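Speaker notes - Ownership succession in independent photo retail
Regional dealers' meeting, Tuesday, afternoon session
Speaker: Ustyna Stetsiuk

Opening

Good afternoon. Thank you to the program staff for placing this session after lunch, when most of us are willing to sit down for a while. My subject is the transfer of a camera store from one owner to the next. I will speak for the first half, Yaryna Chornovol will take the section on rental and repair, and we will leave time for questions at the end.

I should state my position at the start. I was the buyer in one of these transactions and an adviser in another. The first was Turard, a single store with a rental counter. The second was Lestbridge, which had a store, a classroom and a small online business. Both sales closed. Neither closed on the date that was first agreed.

(Pause. Ask for a show of hands: who owns the building they trade from?)

When to begin

The owners of Turard began talking about a sale only when their lease was due for renewal. By that time the landlord knew as much about their plans as they did, and the new lease terms were the hardest part of the whole negotiation. At Lestbridge the owners started preparing two years ahead. They had clean accounts, a written staff list with duties, and a current inventory. The price was not higher for it, but the process took far less out of everyone involved.

My advice to owners in this room is to prepare the papers as if a sale were coming, even if you have no wish to sell. A bank will ask for the same papers when you apply for a line of credit.

Inventory and used equipment

New stock is simple to value. Used stock is where buyer and seller part ways. At Turard we counted 335 used items on the shelves and in the back room. Of these, 208 had a purchase slip that we could match to a serial number. The remainder had to be inspected and priced one at a time, and that work fell in October, when the store was getting ready for its busiest season.

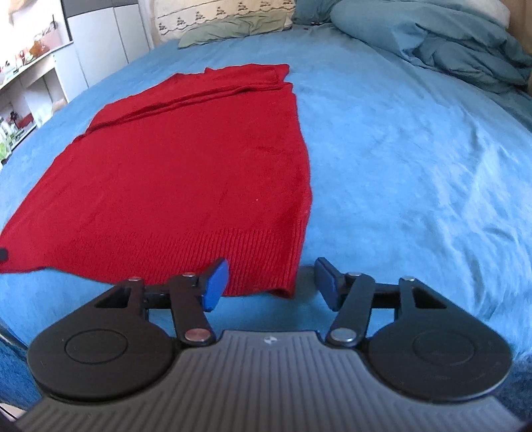

We settled the difference by agreeing on a grading scale before anyone named a price. Each side graded the same items separately, and we discussed only those where the grades did not match. I recommend this method. It keeps the conversation on the condition of a lens or a body and away from what the seller remembers paying for it.

Please pay close attention to consignment. Equipment held on consignment does not belong to the store and must be listed apart from everything else. Write to each consignor before closing and keep the replies on file. At Lestbridge one tripod and two enlargers were nearly sold with the business. The consignor was gracious, but we had no right to expect that.

Film and paper should also have their own sheet, with expiration dates. A freezer full of film can look like an asset and be worth very little.

Staff

A photo store is bought largely for the people behind the counter. Customers ask for them by name. In both transactions the staff were told on the same morning, before opening, by the old and new owners together. Pay, vacation and job titles were confirmed in writing that day.

I would ask new owners to make no changes to the schedule for the first season. There were things at Turard that I wanted to alter in my first week. I am glad that I waited, as several of them had sound reasons behind them that I had not yet learned.

(Hand over to Yaryna Chornovol.)

Rental and repair - Yaryna Chornovol

Thank you. Rental equipment is often treated as old stock when a store is sold. It should be treated as a department with its own income, its own insurance and its own calendar. Bookings already taken must be honored at the price quoted, and deposits must be passed to the new owner at closing. We ask sellers to print the full booking calendar on the last day and sign it.

Our store in Pramow runs its rental desk on the Khalaf booking system. When the store changed hands, the account was still in the former owner's personal name, and we could not change a late fee without telephoning him. Check every account, every password and every supplier login well before closing.

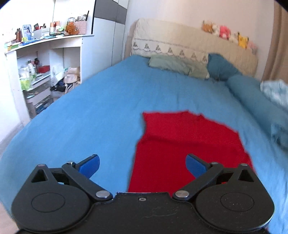

Repairs need the same care. There were 400 open and unclaimed repair tickets in Pramow when I took over the department, some of them for cameras whose owners had moved away. Rules on unclaimed property differ by state, and I would urge you to ask a lawyer before disposing of anything. In the meantime, tag each item, store it in ticket order, and send a letter to the last known address.

Warranty work is a separate matter. An authorization to carry out repairs may not pass to a new owner. Ask each manufacturer in writing, and allow several weeks for an answer.

(Return to Ustyna Stetsiuk.)

The former owner's role

Both agreements kept the former owners on as paid advisers for a fixed term. At Lestbridge the duties were set out on one page: introductions to suppliers, two evenings a month in the classroom, and no part in hiring. At Turard we relied on good will, and there were some awkward mornings when the staff received different instructions from each of us. I would put it on paper today.

The store name deserves a clause of its own. If it is a family name, decide how long it may be used, and whether it may be used for a second location.

Questions

(Take questions from the floor. Repeat each one into the microphone. Refer tax questions to the accountants' table in the lobby, which is staffed until 4:30. Copies of the grading sheet and the consignor letter are at the back of the room.)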